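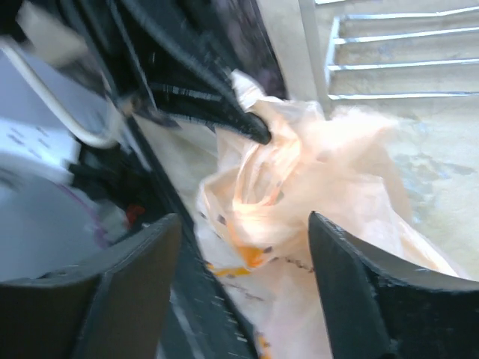
Plastic Film and Bag Drop-Off: Frequently Asked Questions
Hirkside Recycling Service
Last revised 26/10/2023

Which items are accepted as plastic film?
Grocery and produce bags, bread bags, dry cleaning covers, newspaper sleeves, shipping pillows with the air let out, and the outer wrap from paper towels and bottled drinks. Items marked 2 or 4 inside the recycling symbol are accepted. Many bags carry no mark. An unmarked bag is accepted if it stretches when pulled with a thumb. Film that tears cleanly or crackles is usually a different plastic and goes in the trash.

Which items are not accepted?
Chip and candy wrappers, frozen food bags, pet food bags with a foil or woven layer, cling wrap, compostable bags, and any bag that has held raw meat. Compostable bags are the most common error. They look much like ordinary film but weaken the finished pellet.

Can film go in the curbside cart?
No. The curbside sorting line at Closstead uses rotating discs, and film wraps around the shafts. The line is stopped for cutting out at the end of each shift and whenever a sensor reports high motor load.

Do bags have to be clean?
They have to be empty and dry. Crumbs should be shaken out. Receipts, stickers, zippers and drawstrings should be removed. A paper shipping label can be cut off with scissors; the rest of the mailer is then accepted.

Does color matter?
No. Clear, white, tinted and printed film are collected together. Mixed color film is made into dark products such as deck boards and drain pipe. Businesses with only clear pallet wrap may ask for a separate bale rate.

How should film be packed?
Put the loose film in one larger bag and tie it. Household loads are limited to two tied bags per visit. Crumpled film does not need to be folded or flattened.

Where are the drop-off points?
At the Hirkside depot, next to the scale house, and at the Catell branch, inside the north gate. The Catell branch closes for the month of May for yard work. The Hirkside depot stays open during that period.

Is there a charge?
Household drop-off is free. Businesses are charged $19 per load up to 200 pounds and $20 for each further 200 pounds or part of it. Payment is by card or account. Cash is not accepted.

What happens to the material?
Film is inspected by hand, baled and stored under cover. A bale is shipped once its moisture reading is within the buyer's limit. Bales over the limit are opened, aired and pressed again.

My load was rejected. Why?
The receipt shows a code. W means wet, F means food residue, and M means mixed material. A load coded M can be re-sorted at the bench beside the scale house and presented again the same day.

Who handles questions about business accounts?
Rogério Rangel, accounts desk, extension 188. Have the account number and the most recent scale ticket ready.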